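Club Historian's Assistant, Claltham Football Club

Posted 22 May 2020

Claltham is looking for a part-time assistant to help sort and caption its match records. The job is 14 hours a week and runs to the end of August. All work is done from home.

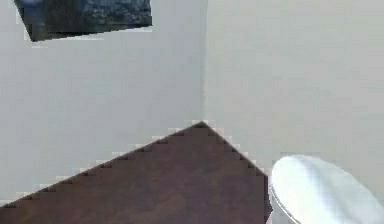 You will check old scorecards against newspaper reports, fix player names and write short match notes for the website. We have 4,000 cards to get through, and many of the reserve grade ones have never been typed up.

You should know the game and be able to type accurately. Applicants must be at least 18.
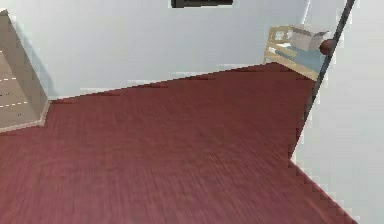 Cards are mailed out in batches and come back by prepaid post. You will need your own computer. 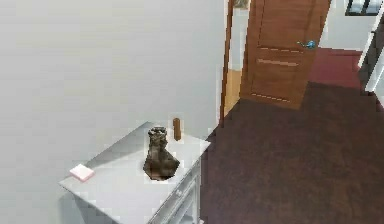 Batches must be kept flat and away from food. A desk is fine for this, and so is a side table with a drawer, like the white one against the wall. Please don't use paper clips.

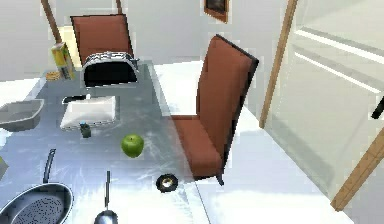 Do I need to have played for the club?
Anyone who follows football can apply, from Claltham or elsewhere.

Send a one-page letter to Subira Swai, club secretary.

Comments

Tatu Okoth: Are the Platcombe games included?

Subira Swai: They are, home and away.

W. Rweyemamu: Letter sent this morning.

Recent items
Tinadgate fixtures postponed
Kyriakidis Cup: eight finals to watch again

Contact the club | Back to top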